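Dec 11, 2025
By a staff reporter

Skusano has started taking orders for a hand-held gripper kit that lets people record household tasks for robot training without having a robot in the room. The kit, called Rustik, went on sale this week after a trial that began in April.

Rustik is sold as a pair of grippers, one for each hand. The person doing the task holds the grippers and works with them the way a robot would, picking up, carrying and setting down ordinary objects while a camera on the tool records each movement. The recordings are then used to teach a robot arm fitted with the same kind of fingers.

The company is selling the kit in two forms. Buyers can get the grippers and software and do their own recording, or they can pay Skusano to have its operators record a set of tasks for them. The recording service is sold in blocks of 500 takes, and a customer can split a block among as many as five tasks. 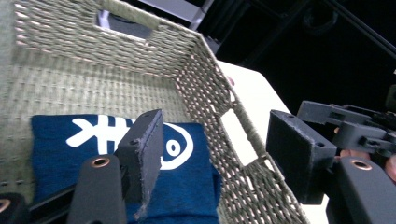

Storage and tidying tasks make up most of the first list. Skusano says customers asked for them early in the trial, and that soft goods and woven containers gave the most trouble. A basket wall bends when it is pinched, and the fingers have to close on it far enough to hold but not so far that the rim folds over. Fabric items are harder still, as they change shape every time they are handled.

The full task list at launch has 51 entries. It covers moving containers, folding small cloths, sorting items by type, opening and closing lids, and clearing a table. Each entry comes with a one-page sheet that tells the operator where to start, which hand leads and when to stop. Customers can write their own sheets, and the company will review them for an added fee.

Kang, which makes arms for small warehouses, was one of the firms in the trial. It used Rustik recordings for a bin-handling job and said it plans to keep using the service next year. The firm said the takes were consistent from one operator to the next, but that it had to throw out some early ones in which an operator's fingers covered part of the view. Skusano has since changed the grip and moved the trigger lower on the handle.

A second trial customer, Dinden, bought the grippers and ran its own recording. It reported that new operators needed a full day before their takes were usable. The most common mistakes were moving too fast and turning the wrist in ways the robot arm could not follow. The software now warns the operator when a movement goes outside the arm's range, and the warning can be set for different arms.

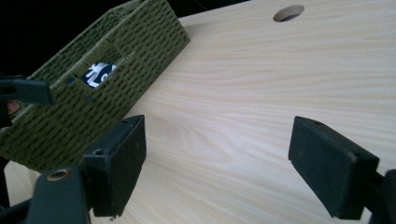 Finger pads are the part most likely to need replacing. They are held on with screws and can be changed at the bench with a small driver. Spare pads are sold in packs, and Skusano will also send the print files to customers who want to make their own. The arms are covered for a year. The pads are not covered.

Battery life was a complaint in the trial. The first version ran down before the end of a long session, and operators had to stop and recharge both grippers at once. The version now on sale uses a battery that can be swapped, and a spare comes in the box.

The software runs on a laptop and stores recordings locally until the user uploads them. Takes can be played back, trimmed and tagged before they leave the machine. There is no phone version, and the company said it has no plans for one.

Skusano did not give a price for the kit on its public order page. Buyers have to ask for a quote, and the cost depends on the number of pairs and whether training is included. The training course is held on site for groups of up to 20 operators. A shorter online course comes with every order.

Orders for the grippers are open now. The recording service has a waiting list, and customers from the trial will be scheduled first. Skusano said it is hiring more operators and expects to add kitchen tasks to the list next. Work on a smaller gripper for narrow shelves and drawers is also under way, though the company has not set a release date.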